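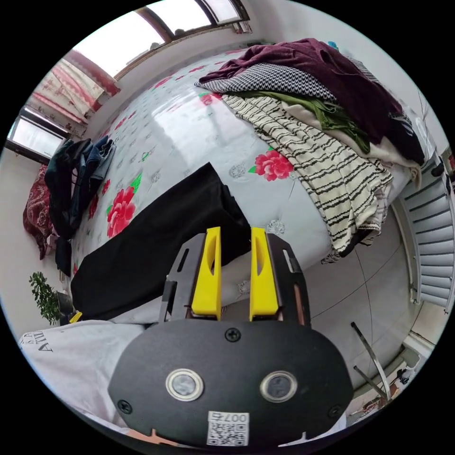 Bedroom, with the bed filling the middle

Can I put a bed against an outside wall that gets damp?
Posted by Samran Petchrat, June 24, 2020

We rent a ground floor flat in Onsri and the only wall long enough for the bed is an outside one. Last December a patch of black mould came up behind the headboard, low down, near the skirting. I washed it off and it stayed away through spring, but I expect it back when the weather turns. The room is small and has two windows. The gap behind the bed is 6 cm at the moment. Is that enough, or should I give up and turn the bed so it sticks out into the room? The landlord says it is condensation and won't send anyone.

Chutima Tanasarn
He may be right about condensation, but check a few things first. Go outside and see whether soil or paving has been piled up higher than the floor inside. Look at the gutter above as well. If the patch gets worse after rain, write to him again with dates.
If it only comes in cold weather, leave the bed where it is and pull it out a bit further, 10 cm or so. A slatted headboard is better than a solid padded one. Don't keep boxes or spare bedding underneath at that end. Get a cheap humidity meter and put it on the floor by the wall. Ours read 74 per cent in the mornings until we stopped drying clothes in the bedroom. Open the window for ten minutes when you get up and keep the door shut when someone is in the shower.

Tadow
Buy a dehumidifier, end of problem. I have had a Storberg for two winters and empty it every other day.

Brekau
Dehumidifiers do help but they cost money to run and you can hear them at night. I would try the window first. Also, don't paint over the mould until it has been treated and the wall is dry. I did that in my last place and it came through the new paint in the same spot. Wear gloves when you wash it down and put the cloth in the bin afterwards.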